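Home | Posts | Threads | Archive | About

May 6, 2023
Posted by Endang Goh

1/ Skeradix put out a note on the grip fault this week. It says the problem is "understood." I have read it 4 times and I don't think it is.

2/ Short version, if you missed it. The Ilo gripper lets go of things. You close it, the software says HELD, and then whatever you had is on the floor. It keeps saying HELD afterward, for as long as you care to wait.

3/ Their note blames "operator release." In other words, people opened their hands. I've talked to Izzati Pillai, who went through the logs at the Imus site. The trigger stays closed the whole time in every drop she checked.

4/ She had 459 grasps to look at and found 30 drops logged as successful. Maybe that sounds small. Would you stand under it?

5/ Alfie Stockdale thinks it's the pads. Mine get slick after a morning of use, and wiping them seems to help for a bit. I'd like to believe it, but slick pads don't explain a status light that lies.

6/ My guess: HELD only means the fingers stopped closing. Jam them on a burr and you'd get HELD with nothing in there. Prasetyo Govindasamy asked Skeradix this in November and got a link to the manual.

7/ And please stop telling me it's fine because the parts are light. The Nasution people want to put this on a shelf line, over a walkway. A full jar is not light.

8/ The sales page says "100% grasp confidence." Confidence of what? Whose?

9/ Spent today on plain desk objects in the big meeting room. Lift, hold over the table, set down, write down what the software claims next to what I can see with my own eyes. Slow and dull, and it should have been done before anybody shipped a unit.

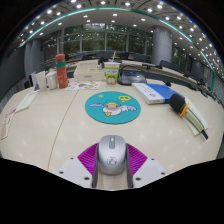

10/ What I want from Skeradix: the raw force readings, the rule that sets HELD, and a fix that drops the status when the load goes. A new sticker on the handle doesn't count.

11/ Sugeng Khoo says a firmware update is coming and I should wait for it. I've waited for two of those already. Until I see the numbers, nobody on my team works underneath one.

12/ If yours has dropped something while reporting HELD, send me the log. Failed ones, good ones, all of it. I'd be happy to be wrong about this.

Contact | © 2023 Endang Goh | Back to top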